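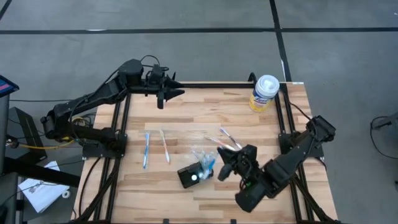

Figura 2. Estación de recogida con los dos brazos y los cepillos de dientes sobre el tablero.

3.2. Recogida de demostraciones

El conjunto Corlow se compone de demostraciones teleoperadas de tareas domésticas con objetos pequeños, grabadas entre junio y el cierre del proyecto en dos estaciones denominadas Trandell y Barka. Cada episodio parte de una disposición distinta de los objetos, que el operador coloca a mano sin plantilla. En la tarea de higiene se emplean cepillos de dientes de mangos claros, unos sueltos y otros juntos, con piezas de plástico transparente al lado (figura 2). Este material resulta difícil para la estimación de profundidad, y por ello se mantuvo en todas las sesiones de la tarea. La pinza de dos dedos del brazo izquierdo lleva detrás, en la muñeca, un pequeño bloque negro; el brazo derecho trabaja en la parte inferior del tablero.

Se grabaron 206 episodios de esta tarea, de los que 200 pasaron al entrenamiento. Los restantes se descartaron por pérdida de sincronía entre los flujos de vídeo y las posiciones articulares. Un episodio se da por válido cuando los cepillos quedan agrupados y ambos brazos vuelven a la posición de reposo – los intentos fallidos de agarre no se recortan si el operador los corrige.

Las anotaciones de inicio y fin de cada subtarea se hicieron con la herramienta Magyar. Una segunda persona revisó uno de cada 10 episodios, y las discrepancias se resolvieron volviendo a ver la grabación completa.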